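Does a Fruit Bowl Keep Fruit? A Household Storage Report
Course project, Cirmont College, Home and Consumer Studies
Submitted 2019-10-03

Background

Our course reader repeats a claim I have heard all my life: fruit belongs in a bowl on the table, where people will see it and eat it. The reader cites no test. The Flender storage guide, which we were also assigned, says much the same and adds that mixed fruit "keeps well together." I wanted to know who checked.

Method

I sent a short survey to 400 households on the Hirnska mailing list and got 256 usable answers. I then visited 2 homes and looked at where the fruit was kept and what else shared the space. The survey asked people to report their own habits, so I would not lean on it very hard. People say they eat more fruit than they do.

Survey results

Most people who answered keep fruit out in the open. When asked why, the most common reply was some version of "that's where the bowl is." Very few had picked the spot with ripening in mind. I allowed space for comments and 50 people used it, mostly to complain about fruit flies.

Home visits

The first home kept everything in the refrigerator and I have little to say about it. The second, on Kaushik Street, was closer to what the guide has in mind, with apples, tomatoes and pears sharing one glass bowl. The table is in a room that also has to handle coats, laundry and general storage, and I think this matters more than the guide allows. A bowl in a spotless kitchen is easy to notice. A bowl with a phone beside it and a blanket close by has competition.
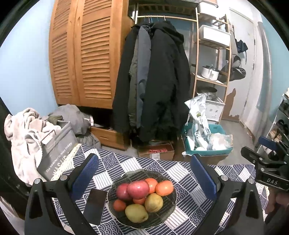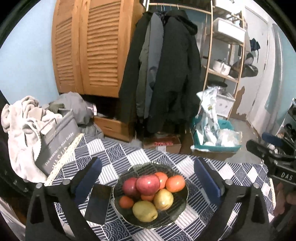 The guide would call this a success because the fruit is out where people can reach it. I am less sure. Apples and pears give off ethylene, which can speed up ripening in the fruit next to them, and tomatoes respond to it too. Putting all three together may look nice and still shorten the time you have to eat them. I did not go back to check, so I can't say how this bowl did.

Problems with the study

One visit per home is thin evidence. I also never asked how often people shop, and a family that buys fruit every other day has no reason to care about any of this. I would put that question first next time and drop the one about bowl size, which told me nothing.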